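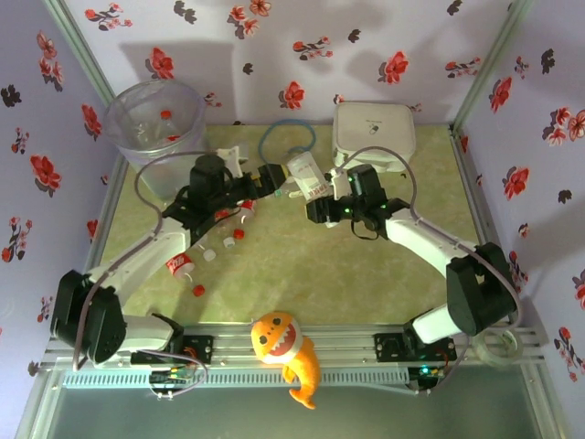
## Drei Wände, Kirschblüten, ein Thread

**1/** Die Arbeitskabine hat jetzt Tapete. Fliederfarbener Grund, rote Blüten mit fünf Blättern, dazu Zweige und Laub in Dunkelgrau. Vorher waren die Platten innen roh, und auf dem grauen Material sah nach ein paar Wochen jeder Fingerabdruck wie ein Wasserschaden aus.

**2/** Die Tapete heißt Flumetti und war ein Rest. Zwei Rollen, Vlies, matt. Ich wollte erst etwas Einfarbiges, aber das einfarbige Muster aus der gleichen Serie hat unter der Lampe gespiegelt. Bei diesem hier bleiben die Schatten weich.

**3/** Vorbereitung: Platten aus den Profilen gezogen, mit 400er Papier leicht angeschliffen, abgesaugt, mit einem feuchten Lappen abgewischt. Dann Tiefgrund. Den Tiefgrund hatte ich zuerst weggelassen, und die Probebahn ließ sich am nächsten Morgen komplett wieder abziehen.

**4/** Zuschnitt: Bahnen von 120 cm, oben und unten etwas Überstand. Das Muster läuft hier in verstreuten Zweigen, trotzdem gibt es einen Rapport. Also erst alle drei Wände auf dem Boden auslegen und mit Bleistift auf der Rückseite markieren, wo oben ist. Auf einer Bahn habe ich das vergessen. Die liegt jetzt als Schubladeneinlage im Flur.

**5/** Kleister: normaler Vlieskleister, auf die Platte gestrichen und nicht auf die Tapete. Mit der kurzen Rolle geht das besser als mit der Bürste. In den Ecken Pinsel.

**6/** Zu den Ecken, weil das gestern gefragt wurde: Die Tapete geht nicht um die Ecke herum. Jede Wand ist einzeln beklebt, dazwischen sitzen die Aluprofile. Ich habe die Kante mit dem Cuttermesser bündig geschnitten, neue Klinge für jede Platte, und danach alles wieder eingeschoben. Ein Stück ist dabei ausgefranst, das verschwindet in der Nut.

**7/** Iulian Sima hatte mir geraten, die Profile weiß zu lackieren. Habe ich überlegt und gelassen. Silber neben Flieder finde ich in Ordnung, und Lack auf Alu blättert bei mir erfahrungsgemäß an genau den Stellen, wo man hinfasst.

**8/** Boden: eine Matte in blassem Gelbgrün, leicht gesprenkelt. Modell Jitaru, wird als Meterware verkauft. Liegt lose, kein Kleber. Zum Saubermachen nehme ich sie heraus und wische feucht ab. Krümel sieht man auf dem gesprenkelten Muster schlecht, das ist Vorteil und Nachteil.

**9/** Farblich hätte ich Gelbgrün zu Flieder auf dem Papier nicht ausgesucht. Von oben beleuchtet wirkt die Matte noch etwas blasser als auf der Rolle. Dunkler wäre mir zu schwer gewesen, ich hatte auch ein Muster in Anthrazit hier.

**10/** Licht: eine Leuchte oben, Serie Andeo, neutralweiß. Bei Warmweiß kippt das Flieder ins Graue und das Rot wird braun. Wer so etwas nachbaut, sollte sich einen Tapetenrest unter die eigene Lampe halten, bevor geklebt wird.

**11/** Zeit: Schleifen und Grundieren ein Abend, Kleben ein Vormittag, dann zwei Tage trocknen lassen, ohne Heizung daneben. Auf der Rückwand gab es erst Blasen. Die großen habe ich mit einer Nadel aufgestochen und glatt gestrichen, die kleinen haben sich beim Trocknen gelegt.

**12/** Frage aus den Kommentaren: Ist das abwischbar? Trocken mit Staubtuch ja. Feucht nur tupfen, sonst rubbelt man das Rot an. Einen Schutzlack von Vunex habe ich auf einem Reststück probiert, der macht die Oberfläche glänzend. Kommt also nicht drauf.

**13/** Noch offen: der runde Behälter aus klarem Kunststoff braucht einen festen Platz, ebenso die kleinen Flaschen. Eine hat ein weißes Etikett mit blassem Aufdruck, auf dem man mit Bleistift gut schreiben kann. Und im August will ich die Rückwand noch einmal herausnehmen und nachsehen, ob die Kanten gehalten haben.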